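**Tape grid or no tape grid for teleop demos?**

**kwokwai_c** wrote:

Hi all, long-time reader and finally posting. I've been teaching our arm a little shuttlecock job by remote control (pick it out of a cardboard tube, put it down in whichever cell I've chosen, over and over until my wrists complain) and I'm up to 368 demos. The table is papered and marked out in blue painter's tape so I can spread the starting spots fairly and not favour the middle, which I absolutely do if left to my own devices. My question is whether the tape is hurting me. Ngan-ling in our group reckons the policy will learn the lines instead of the object, and I can't quite talk myself out of worrying!

**mak_workshop** wrote:

Lovely little task, and welcome! I'm with Ngan-ling, I'm afraid. We ran a tape grid in February, and at the end of it the arm would happily line itself up on a crossing and close on thin air. Pull the tape up, use a light pencil tick at the corners, and you'll never look back. What do your cameras see of it?

**kwokwai_c** wrote:

Plenty of blue, to be fair.

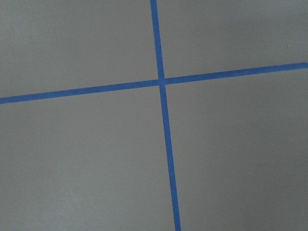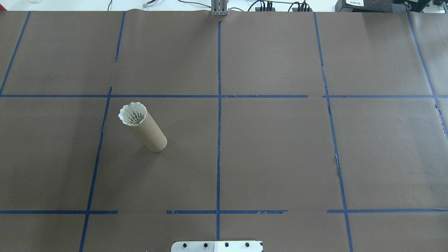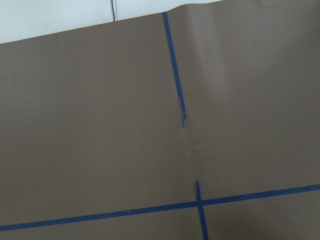 I had a go at ten or so positions per cell and then moved on to the next. When I'm driving I lean on the overhead view to get near, then the wrist view for the last bit, and I do catch myself steering by the lines, so perhaps the arm is only copying my bad habits.

**tzuhsuan** wrote:

I'm going to disagree with Mak, fondly. The grid isn't the trouble if the object turns up all over it, near lines and away from them, upright and leaning. What bit us was always setting the tube down neatly in the centre of a cell, so the tape told the policy everything it needed. Scatter your starts within each cell, keep the tape, and you can still tell which spots are thin. I'd fix the torn bits though, or else leave them exactly as they are for the whole set. Don't change halfway!

**mak_workshop** wrote:

Fair point on the centring, we were guilty of that. I still wouldn't want tape in every picture if the finished thing has to work on a bare bench.

**ka_ming_p** wrote:

Cheap way to settle it: hold back 39 demos, pull the tape, record the same number without it and compare. It's an arvo's work, and a cuppa while it trains. We did that on the Trirkimen bench and the gap was smaller than I'd have guessed, though our grid was grey on grey, so take that with a grain of salt.

**kwokwai_c** wrote:

Right, I'll scatter the starts first and then try Ka-ming's comparison before I rip anything up. I'll need to buy more tape either way. Does anybody have a favourite colour that shows up less on brown paper?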